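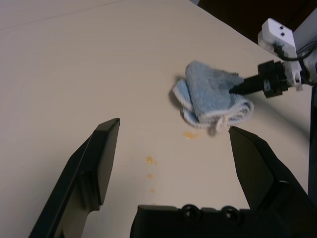

Cloth at the spill, Yensuk cell, wrist camera.

Ticket 2966
Opened by: Branwen Phillips
Assigned to: Rupert Pfister
Priority: 2
Status: Open, monitoring

Reported problem: During the open day, the wiping demo stopped with a grip timeout while visitors were at the table. Restart from the panel cleared it, but the fault came back on the next run.

Pfister: Logs pulled. Timeout is raised on the right arm when jaw width stays above the limit for 5 seconds. Left arm clean. 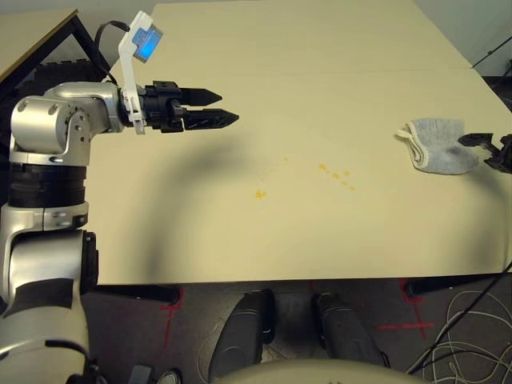
The width limit was set in July for a thinner cloth and was never changed. With the present one bunched up and the right jaws clamped on one end of it, there are more layers in the grip than the old value allows for. The orange spots left of the cloth are the demo spill and have no bearing on the fault.

Pfister: Raised the limit and extended the timeout to 10 seconds. Loaded to the Flistitz controller, previous file kept.

Phillips: Can the arm just pick the cloth up by a single layer?

Pfister: Not reliably. Pick point is fixed, and the cloth is never put down the same way twice.
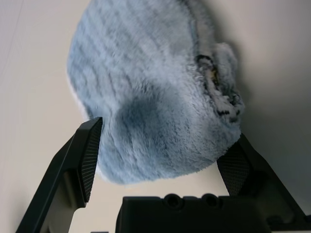
If the fault returns with the new limit, save the jaw width trace before restarting. The restart clears it.

Fuchs: Noted on the demo sheet. Will keep the ticket open until the Gusemdale visit.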